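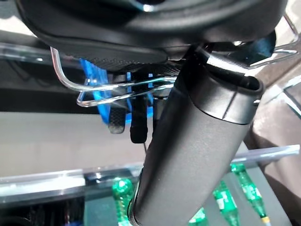 # Brarkau

Brarkau watches RSS and Atom feeds and posts new items to your social accounts, so you don't have to sit there copying links at 6 am like I used to. I wrote the first version over a couple of evenings in December to keep my cycling club's page alive, and it's grown a fair bit (sorry, Sanne, I know you liked it small!).

## What it does

- Reads a list of feeds from `feeds.txt`, one per line
- Checks each feed every 10 minutes
- Shortens long titles so the link still fits
- Remembers the last 1000 items so you don't post the same thing twice

## Getting started

Copy `settings.sample` to `settings.ini`, paste in your account keys and run:

 brarkau --dry-run

Do a dry run first, please. I skipped it once and flooded my followers with 70 posts about bike racks. Once the output looks right, drop the flag and leave it going.

## Settings you'll probably touch

`max_length` is 200 by default. Set it higher if your network allows it, but keep an eye on how previews look on a phone. `quiet_hours` takes a start and a finish, and anything that turns up in between gets held until morning. Hashtags come from the feed's own categories, and if those are rubbish you can switch them off with `tags = no`.

## Known problems

Feeds with no dates get sorted in whatever order they arrive, which can look a bit odd. Colour output is broken in some older terminals. Jairo Huamán has a half-finished fix for feeds that change their item IDs every time they're edited, and I'm keen to get that merged when he's back from holidays.

## Thanks

Devendra Bhardwaj did the retry code, and Sanne Dierckx cleaned up my awful error messages. Licence is MIT. If you organise something fun with it, open an issue and tell me!

Print this page | E-mail this page

Related projects

- Bamine: link checker for old posts
- Stellero: feed reader for the terminal
- Chaudhary: hashtag tidier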